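The last bus should wait for the encore

Pladmont has a 3443-seat arena and no way to get home from it after 10:30 at night. The doors open at seven, the main act comes on at nine if you are lucky, and at ten you start seeing people in the upper rows put on their coats. They paid for the whole show and they are leaving with a third of it still to play.

The bus company, Zillitz, says its drivers' shifts end when they end. I understand that. But the arena knows the date of every concert months ahead, and so does Zillitz, and a schedule is something people write down and can change. Two late buses, one north and one south, would cover most of the trouble.

My neighbor Mbali Molefe went to the Visser reunion show in May and missed the last bus by a few minutes. She split a cab with strangers and paid more for the ride than for her seat. She was not the only one. The crowd that night was 2279, and roughly half of them seemed to be standing at the curb looking at their phones.

The usual answer is that people should drive. The parking lot takes 40 minutes to empty, and some of us like a beer with our music. Others are 16, or don't own a car. If the city wants touring acts to keep coming, it has to think about the audience as people who live somewhere.

Zanele Venter at the arena box office told me they would sell a return bus seat along with the ticket if any carrier would commit to it. That sounds right to me. Charge a fair price and print the departure as "after the show" - no clock time at all.
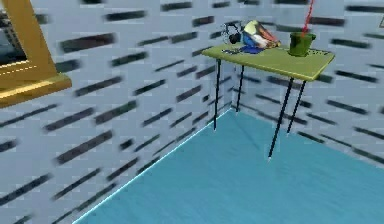 A late bus also needs somewhere to wait for it. At present we get a stretch of sidewalk and no roof, in any weather. I am not asking for a lounge. Two walls to keep the wind off and a small table with a yellow-green top and thin black legs, somewhere to set down a coffee, would be a big step up. The side lobby on Trustari Street is locked by eleven, and it could stay open until the last bus pulls out. I would start with the Sunday shows, when the regular service stops earliest.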